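In Praise of the Open Case

My neighbor Cor Van der Linden was going to put his old desktop computer out by the curb in March, and I talked him into giving it to me instead, which my wife will tell you is a thing I do. It was slow, he said, and the kids all had laptops now. I carried it home across the street in my arms like a sleepy dog, took off the side panel and spent the better part of an evening just looking into it.

I have been thinking ever since about how friendly the inside of an old desktop is.
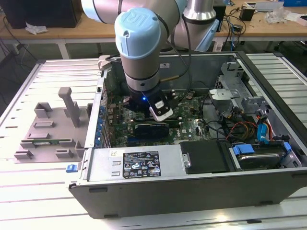
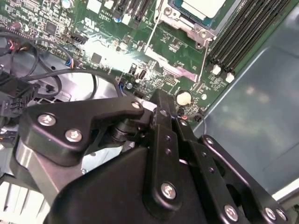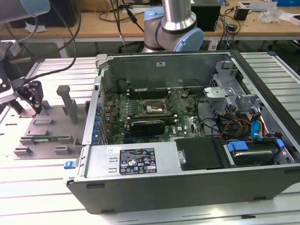
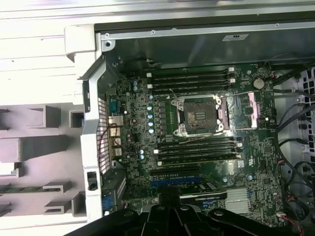 I don't mean friendly in the way that phones are supposed to be friendly, all smooth glass and rounded corners. I mean it the way a good kitchen drawer is friendly. You open it, and there are your things. On the machines I grew up fixing, the power supply was a big metal box you could find with your eyes half shut, and the memory stood up in rows with little latches at the ends that you pushed down with your thumbs. The hard drive slid out on plastic rails. Dell and the others had the kindness to make a lot of those rails and clips blue, and after a while you learned that blue meant "go on, put your hand here."

That is a small courtesy, but I think it's a large part of why so many people my age learned to fix computers at all. I learned from Henk De Haan, who ran a repair counter at the back of a stationery store and let me sit on an upturned crate while he worked. He laid every case on its side before he touched anything, and he would not let me pick up a screwdriver until I had found the power supply, followed its wires with a finger and told him where each bundle went. I was 15. It took me most of a Saturday job's worth of pay to buy my first stick of memory – and I put it in backward, or tried to, until he gently took it away from me and turned it around.

Now, I know what people will say, because my friend Teun Cuypers says it every time we have coffee. He says the thin sealed machines are lighter and quieter, that hardly anyone ever opened the old ones, and that I am mixing up good design with being young. He may be right about the last part! And I'll grant him the weight, having carried Cor's machine across the street. But a person who never opens the case still gains something from it being easy to open, and that is a cheap repair when the day comes. A dead drive ought to be an afternoon's annoyance. It shouldn't be the end of a whole computer, with a perfectly good board and a perfectly good power supply going into the bin alongside it.

Taking things apart deserves a little more respect, too. We cheer for the person who builds a computer and hardly think about the one who has to strip it down years later, sorting out the parts that still have some life in them. It's slow work and it asks for patience, especially around the processor, where the lever and the metal frame want a light touch. If the people who draw up these machines had to spend two days a year unbuilding their own products, I believe we'd see a lot more latches and a lot less glue.

As for Cor's computer, it has a new drive and twice the memory, and it sits in our hallway, where my granddaughter uses it for her homework and a game about trains. The side panel comes off without any tools. She has already asked me which part is the one that remembers things, and I showed her where to put her thumbs.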